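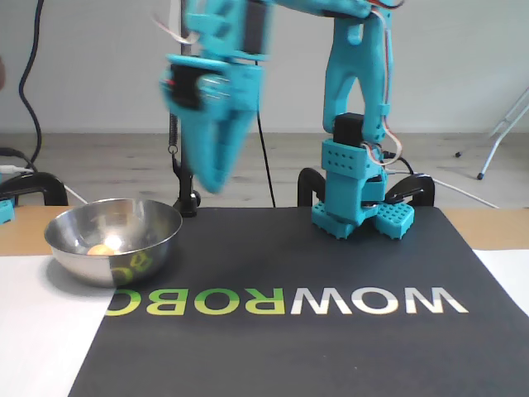 Arm on the bench, bowl on the left of the mat.

Printed arm droops at full reach and misses small objects
Asked by Eleni Nikolaidis in Robotics at home, 546 views

I have a 3D-printed arm with hobby servos, clamped to the back edge of a desk over a mat. The task is to pick up a small ball and drop it in a steel bowl. Close to the base it works most of the time. With the arm stretched out, the gripper ends up low and slightly to one side, and the ball rolls away when the jaws touch it.

Supply is a Gruvow bench unit set to the servo voltage. Position readings go from 0 to 4095. At full reach I command 2,000 on the shoulder and it settles short of that by a varying amount.
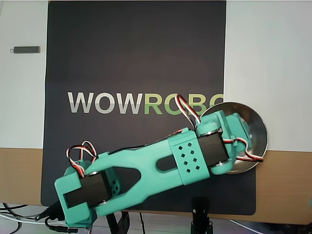

I have swapped the shoulder servo with a spare and the error is the same. All horn screws have been checked. Is this a calibration fault or is the servo too weak?

Answer 1, accepted
Amra Nikolovski

Probably neither. A position servo with proportional gain only will always settle a little short under load, and the load on the shoulder is greatest at full reach. Test it before changing anything.

1. Command the same shoulder position with the elbow folded, then with it straight. Log both readings once they have settled.
2. If the error grows with reach, it is load. Raise the gain in small steps until the joint starts to buzz, then go back one step.
3. If the readings match but the tip is still low, the flex is in the printed parts or the clamps. Push the base by hand and watch the feet.
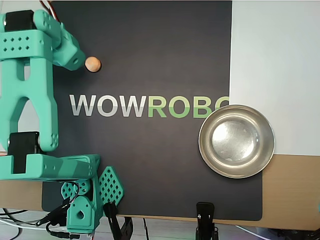

The sideways error is a separate matter. Check the base rotation for backlash with the power on. On mine the horn had been fitted one spline out, so the centre was wrong and I had been correcting for it in software. After refitting it I repeated the homing routine and saved the new offsets. My base now homes at 3,059 and repeats well.

Also slow down the last part of the approach. A ball needs the jaws centred on it before they close, and at full speed the wrist is still swinging.

Answer 2
Trardale

Had the same with a Georgiev kit. Bigger supply fixed it. Look at the voltage at the far end of the servo chain while moving, not at the supply.
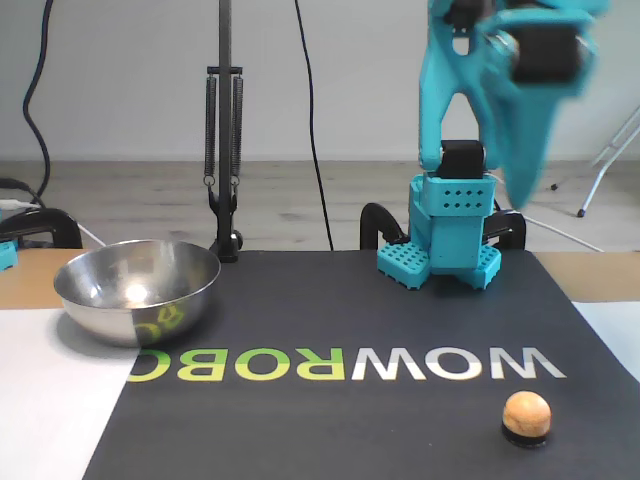 Also route the servo leads so they don't pull on the wrist. Practise on something that doesn't roll.

Comment from Eleni Nikolaidis: Shoulder error does grow with reach. Gain raised two steps, error down by more than half. Voltage at the last servo was fine. Base horn still to do.

Comment from Etosbridge: which filament and infill for the long link?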